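Tuesday, late

Back from Turuldale at half past six, tired and with a stiff neck from the bus. I want to get the choir weekend down before I forget the order of it, so this will be long.

The hall was colder than last year. We were put in the old side room for warm-ups and the full group did not get into the main space until after eleven. By then most of the altos had kept their coats on and nobody wanted to stand. Mahtab Mohammadi ran the first session. She had us do the Histska songs without the sheet, which I was dreading, and I knew more of the words than I thought. The second verse of the ferry song is still a mess. I come in early every time after the long note. I have marked it in pencil and I have marked it again in red, and I still come in early.

Lunch was soup and bread. I sat with the tenors because there was a seat. They were arguing about the Wevville date and whether we should go at all, given that we only get two rehearsals between now and then. I said I thought two was enough if people worked at home. I am not sure I believe that, but it needed saying.

Black for Wevville, by the way, top and bottom, no scarves. I have one good black top and it will have to do.

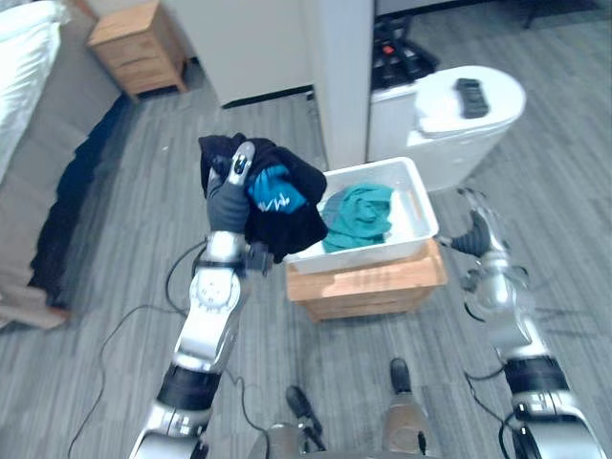 Omid Alipour thinks two rehearsals is nowhere near enough. His view is that the basses have never once got through the Shirazi piece without stopping, and that people who say they will work at home mean they will listen to the recording in the car. He would sooner drop the Shirazi and sing something we know.

He has a point about the basses. I don't agree about dropping it. We have been at that piece since the winter and it is the only thing on the list that is hard enough to be worth the trip. If we take it out we are left with the ferry song, the two rounds and the lullaby, and the lullaby only works in a small room. I told him so and he shrugged and went for more bread.

The afternoon went better. Mahtab split us up and sent the basses down the corridor on their own. We could hear them through the door going over the same eight bars. When they came back they got from the top to the turn without stopping, and then fell apart, but that is further than before. She did not make a fuss over it. She just said "again" and we went again. By the fourth time through I could feel where the chord was supposed to land. It didn't land, but I could feel where.

I should write down what she said about breathing, as I always lose it. Low and early. Take the breath on the beat before you think you need it and let the shoulders alone. Don't snatch a second one in the middle of the line. If you run out, drop out, stay quiet to the end of the phrase and come back in with everyone else. I have been sneaking breaths before the last word for years and I suppose it has been heard.

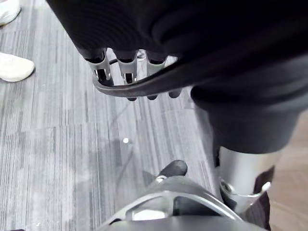
Black cloth, silver fingers.

We stayed over, and the room was fine apart from the radiator, which knocked. I slept from one until five and then lay there going through the Shirazi in my head. The odd thing is that I get it right in my head. The trouble is the word endings. Everyone closes the consonant at a different moment and it sounds like gravel. Mahtab had us do a whole page this morning on vowels only, no consonants at all, and then put them back one line at a time. It was slow and dull and it helped.

There was also the question of folders. Some of us have the new ones with the elastic and some have the old ones with the rings, and the rings click. You can hear them in the quiet part of the lullaby. The idea is that everyone switches before Wevville. I like my old one. The spine is taped and it opens flat at the right page by itself, and I have had it since I joined. I will switch, but I don't plan to enjoy it.
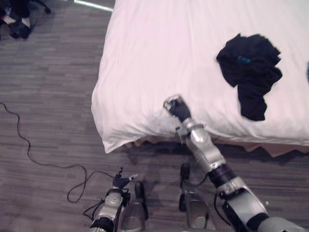
The last hour was a straight run of the whole program, standing, no stops allowed. The rounds were clean. The ferry song was too fast, and I came in early after the long note, but so did the woman beside me, so it sounded almost planned. We got to the end of the Shirazi. It was ugly on the third page and the pitch had dropped by the close, but all the parts arrived together. Omid looked over at me when we finished and I looked at my folder.

The bus was late leaving. I had the window side and tried to sleep against it, hence the neck. A few people at the back sang for a while — not our songs, just things from the radio — and then it went quiet until the main road.

To do before the next one: buy the folder. Copy the pencil marks across. Ring Mahtab about the car share, as I offered and then never said which day. Page three, vowels only, every evening, with the window shut.

Leftover soup for supper. Bed now.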